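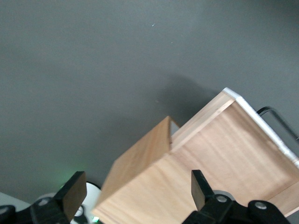

Home | News | Crime | Courts | Sport

Bikes recovered in Sallstead after June operation

Print this story | E-mail this story

Police in Sallstead have found 82 stolen bicycles in a lockup off Sketar Road, and nearly 80 of them are in good enough shape to ride home today!

Two men were arrested and remain in custody. Inspector Despina Surdu told reporters that officers went in shortly after 6 a.m., following a tip from a resident who had spotted her son's bike for sale online.

"She gave us everything, right down to a scratch on the fork," Surdu said. "It was a terrific piece of help."

The haul includes cargo bikes, kids' bikes and a racing tandem that belongs to Dwayne Sorensen, who had given up on ever seeing it again. "I let out a yell when they called me," he said. "My wife thought I'd won something."

Owners can claim their bikes at the Bălan Street station with a serial number or a photo. Sergeant Teodor Ilie said the front desk will stay open until 9 p.m. all through June, and officers will mark frames free of charge for anyone who drops by.

Print this story | E-mail this story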